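6 Recording a set of examples

This section covers recording by hand guidance for pick-and-place work on a two-arm Maltier bench. It assumes that both arms have been fitted and homed as set out in section 4, and that the recording software, Andideck, is installed and can see both arms and the fixed camera. If Andideck shows an arm in grey, go back to section 4 before carrying on.

An example, in this manual, means one complete run of one task, from the start pose to the end pose, with the spoken or typed instruction that goes with it. A set is a group of examples that share the same instruction list. Most sets hold 100 examples. Smaller sets can be used to check the bench, but do not send them for training.

6.1 Before you start

1. Clear the bench of anything that is not on the layout sheet.
2. Check that the emergency stop is within reach of the person driving the arms. Press it once, confirm that both arms hold still, then release it.
3. Wait for the ring at the base of each arm to show steady green. A flashing ring means the arm is still homing.
4. Open and close each gripper twice from the leader handles. The fingers should meet without a gap.
5. Look along both arms for cables that could catch. Tie back any that cross the middle of the bench.

CAUTION: Keep your hands off the bench while the rings are green. If something has to be moved by hand, pause the arms first.

Note: Left and right always mean the robot's own left and right. If you are standing opposite the robot, the left arm is on your right-hand side. The same goes for the labels in Andideck and for the instruction list.

6.2 Setting out the goods

The shop counter layout is the standard one for tasks of the "fill the tray" and "move to the basket" kind. Use real packets and bottles. Printed boxes of the same size do not squash, slide or shine in the same way, and a model trained on them does badly on the real thing.

6. Put the tray in the middle of the bench, with clear space in front of it.
7. Place the stands and baskets by the layout sheet. Stands should not move within a set.
8. Fill the stands. Turn labels towards the fixed camera on the first pass.
9. After every six examples, change the position of the goods. Swap items between steps of a stand, turn some of them a little and lay one or two down.
10. Replace any packet that has split or lost its shape. A sandwich pack will last for a few dozen grips if the gripper force is set to low.

Do not tidy the bench between examples beyond what the task needs. Small differences from one run to the next are useful, and a counter that looks the same every time is not.

6.3 Recording

11. In Andideck, choose New set and type a name. Use the site name, the layout name and a number, for example Irna counter 103.
12. Load the instruction list. Andideck will show one instruction at a time.
13. Take hold of both leader handles and bring the arms to the start pose. The screen border turns blue when they are near enough.
14. Press the left pedal to start recording.
15. Carry out the instruction at an even speed. If you miss a grip, open the fingers, back away and try again. Keep the recording running.
16. Return to the end pose and press the left pedal again.
17. Mark the example Keep, Keep with retry, or Discard.

An example should last no longer than 30 seconds. Longer ones are accepted, but they will be flagged for review.
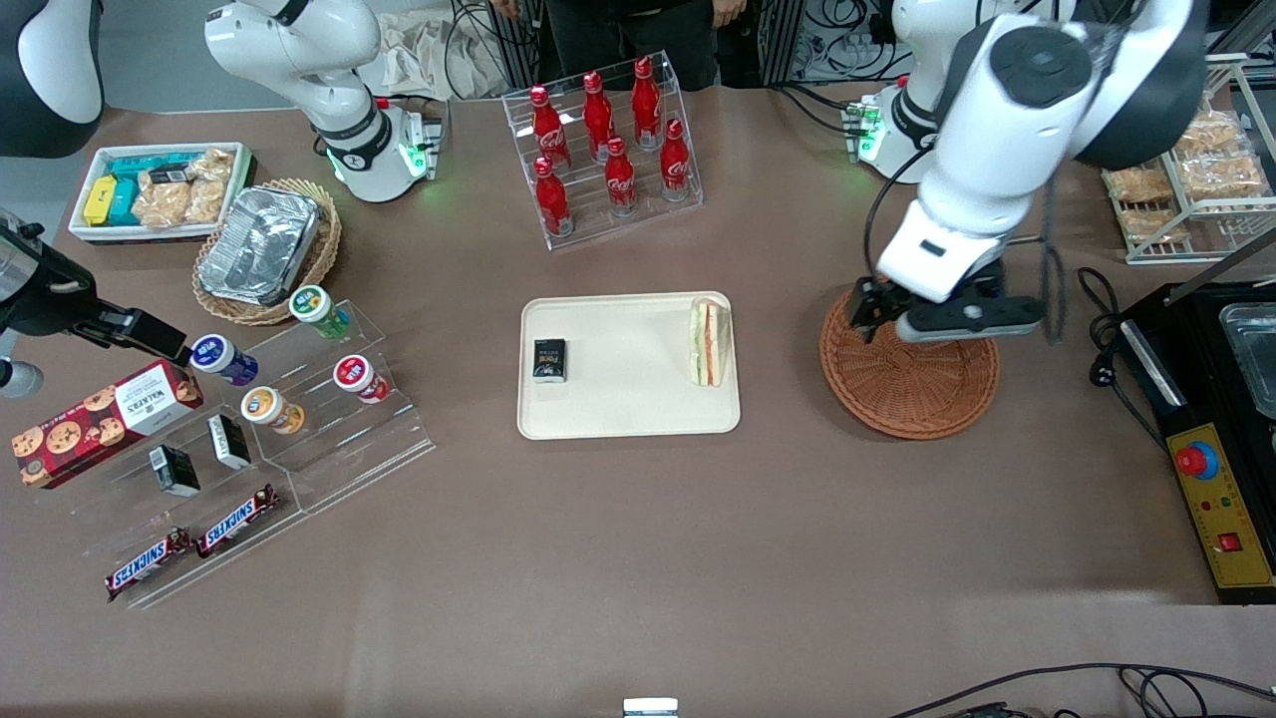 Can both arms be moving in the same example?
They can, as long as the instruction calls for it. If it names one arm only, park the other clear of the tray and leave it there until the recording has stopped.

6.4 When to discard

Discard an example if any of these happened:

- a hand or sleeve came over the bench during the run
- an item fell off the bench
- the wrong item was picked, even if it was put back
- the emergency stop was pressed
- the camera was knocked

Do not discard an example just because it was slow or clumsy. A missed grip followed by a good one teaches the system how to recover — mark it Keep with retry and go on.

CAUTION: After an emergency stop, the arms must be homed again before the next example. Positions recorded without homing will be wrong, and the fault cannot be put right later.

6.5 Ending the session

18. Choose Close set. Andideck will list any examples that have not been marked. Mark them now.
19. Play back the first example, the last, and one from the middle. Check that the picture and the arm positions stay in step.
20. Choose Send. The Simard store keeps a copy on the bench computer until the transfer has been checked.
21. Park both arms and switch off at the control box. The rings go dark when it is safe to reach in.
22. Take fresh food off the bench. Sealed packets and bottles may stay out.

If the transfer stops part way, leave the bench computer on and choose Send again. Examples already stored are skipped. For faults shown as a code, see section 9.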